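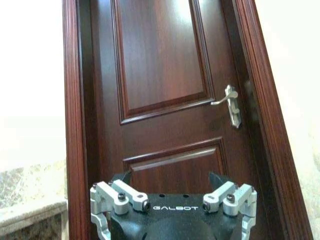
Why do doors get stuck in summer?

My bedroom door was a monster when I was little. In winter it swung open with one finger. By August I had to put my shoulder against it and shove, and it would let go all at once with a great big WHUMP and wake up my baby brother. I was sure somebody was swapping it for a bigger door while I was at school.

I wasn't completely wrong! The door really was bigger in summer. Only by a tiny bit, but a tiny bit is all it takes.

Wood is full of straws

To find out why, we need to go back to when the door was a tree. A tree has to get water from its roots all the way up to its leaves, so its trunk is packed with very thin tubes. Imagine a huge bundle of drinking straws held together with an elastic band, except that each straw is so narrow you'd need a microscope to see down it properly.

When the tree is cut down and sawn into planks, the straws are still there. They don't carry water up to any leaves now, but the walls of the straws are still thirsty. They can soak up water from the air around them.

Water from the air? Yes, there's water in the air all the time, even when it isn't raining. It's called water vapour, and you can't see it. When there's lots of it, we say the air is humid (that's the sticky feeling you get on a muggy day, or after somebody has had a very long shower). When there isn't much, we say the air is dry.

On a humid day the walls of the straws take in water and get fatter. On a dry day they give it back and get thinner. So wood is always swelling and shrinking very slowly, and it goes on doing this for years and years after the tree has gone.

Fatter, but hardly any taller

Now for my favourite part. Think about your bundle of straws again. If every straw gets fatter, the whole bundle gets wider. But it doesn't get much longer, does it? Wood is just the same. A plank swells across its width and hardly changes at all along its length.

You can see which way the straws run by looking for the lines in a piece of wood. Those lines are called the grain. The swelling mostly goes across the lines.

A clever trick from long ago

If you made a door by gluing lots of wide boards side by side, all that swelling would add up. The door might jam in summer, and in winter it might shrink and crack right down the middle. What a nuisance!

I asked Mohandas Krishnan about this. He has been making doors for 33 years, and his workshop in Clakovow smells wonderful (sawdust and toast, mainly). He showed me the trick carpenters worked out hundreds of years ago. You make a strong outer frame from narrow pieces of wood, and narrow pieces can't swell very much. Then you cut a groove along the inside edges and slide a thinner, wider piece into it. That wider piece is called a panel.

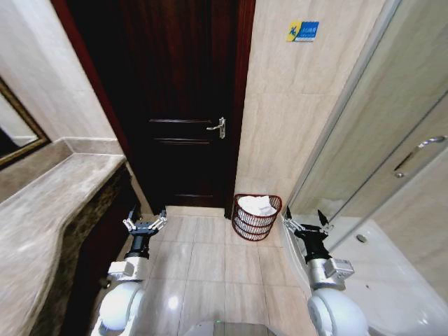
And the really important bit is that you don't glue the panel in. It sits in its groove with a little gap left at the sides, like a drawing in a loose picture frame. When it swells it spreads into the gap, and when it shrinks it creeps back again, and the outside of the door stays nearly the same size all year.

Mr Krishnan let me wiggle a panel in a cupboard door he was halfway through making. It rattled! He told me a small rattle was fine by him and that I should stop doing it now.

Does paint help?

It does, quite a lot. Paint and varnish are a bit like a raincoat. They don't stop the water getting in altogether, but they slow it down. People often forget to paint the top and bottom edges of a door, though, and that's where the ends of the straws can be — wide open and ready for a drink.

Try it with a pine cone

You don't need a door for this one. You'll need:

1 dry pine cone with its scales open
1 bowl of cold water
1 towel

Put the cone in the bowl and push it under. It will bob back up, so keep turning it over. Have a look after 9 minutes, then again after half an hour. The scales should start to close up, because one side of each scale swells more than the other and bends it inwards.

Take the cone out, leave it on the towel somewhere warm and be patient. Mine took 3 days to open up again, and by then I'd forgotten about it and sat on it.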